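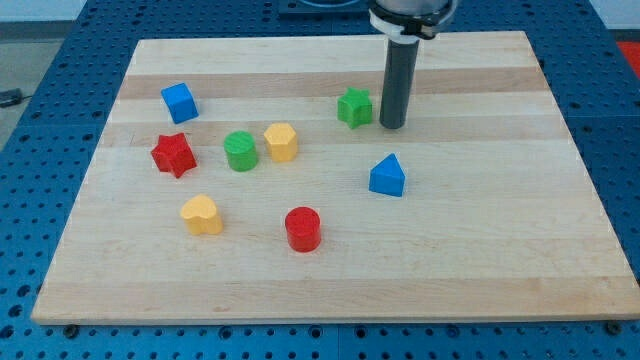
Jordan Whiteley

16 Apr 2026

Cutting board advice, and how much of it I believe

Wooden cutting boards attract more confident nonsense than anything else in the kitchen, with the possible exception of cast iron. I have owned a lot of boards, ruined a few, and resurfaced a good many for other people, and most of the tips I see passed around are either half right or were written by someone selling a jar of something. So these are the common ones, with my opinion of each. Yours may differ.

Lemon and salt

The claim is that you scatter coarse salt over the board, rub it with half a lemon, and the board comes out sanitized. It comes out smelling of lemon. The salt does a decent job of scouring off the gray film that builds up where you chop most, and the acid takes the edge off onion. That's worth doing now and then. If you have just cut up raw chicken, though, please use hot water and dish soap like everyone else, and scrub it with a brush. I don't know where people got the idea that soap hurts wood. Soaking hurts wood. A quick wash with soap and a prompt rinse has never done a thing to any board of mine.

Oil it once a day for a week, once a week for a month, once a month for life

You have heard this one. It has a nice rhythm and I suspect that is why it survives. Follow it and you will have a sticky board and a lot of greasy dish towels. Wood takes what it takes. Wipe on food-grade mineral oil, leave it overnight, wipe off what's left. If the board looked thirsty before and doesn't now, you are finished. Do it again when water stops beading on the surface. In my kitchen that works out to three times a year, and in February the heat is running and I might add one more.

Olive oil will do in a pinch

It won't. Olive oil and most cooking oils go rancid, slowly, and you'll spend weeks sniffing around the fridge for the source before you think of the board. Walnut oil does harden, given time, but it's expensive and you have to think about nut allergies. Mineral oil from the drugstore is cheap. The bottles labeled for cutting boards seem to hold much the same stuff with a picture of a board on the front.

Board creams and conditioners

Marjan Heydari gave me a tin of one called Ronau and swears by it. It's a beeswax blend, it smells good, and the board feels lovely for a few days. I put it on one half of an old board and plain oil on the other half and used the thing daily. After a month I couldn't pick out the waxed side by eye or by hand. If you like the ritual, go ahead. I finished the tin.

Stand it on edge to dry

This one I do believe, and it's free. A board left flat on a wet counter dries from the top only, and that's how you get a cup in it. Stand it up with air on both faces. Dry the two faces with a towel first if you can be bothered. Keep it away from the stove and don't lean it against a radiator.

Fixing a warped board

The internet says to lay a damp towel under the hollow side and put a stack of books on top. I have tried this on boards with a mild cup and it worked on some of them, for a while. Put the hollow side down on the damp towel, leave it overnight, then dry it slowly, standing up. If it creeps back within the month, the board has made its decision and you can either plane it flat or live with the wobble. Little rubber feet hide a lot of wobble. They also mean you only get to use one side.

Sanding

People are scared of this and shouldn't be. Start with 80 grit if the knife marks are deep, 120 if they aren't, and finish at 220. Go with the grain. Wipe the board with a damp cloth, let it dry, and knock down the fuzz with the 220 again. Most instructions leave out that wetting step, and then the first wash raises the grain and you think you did a bad job. Going up to 400 or beyond is a waste of paper on something you're about to hit with a knife. Wear a dust mask.

Bamboo is tougher on the knife

Probably true. My knives need sharpening sooner when I use the bamboo board, but I use that board for squash and other hard stuff, so I wouldn't call it evidence.

Splits and open glue lines

A hairline crack at the end can be glued. Work in a waterproof wood glue that is rated for indirect food contact once it has cured, clamp it, leave it clamped a full day, scrape, sand, oil. Skip the melted wax trick. It fills the gap until the first hot pan goes near it. If a seam has opened through the full thickness, I'd saw the board apart along that seam, clean up both edges and glue it again, or just demote it to the workbench.

The dishwasher

No. I've read the comments from people whose board has been through the dishwasher for years with no trouble, and Subbarao Murthy tells me the same about his. I've also reglued his board, twice.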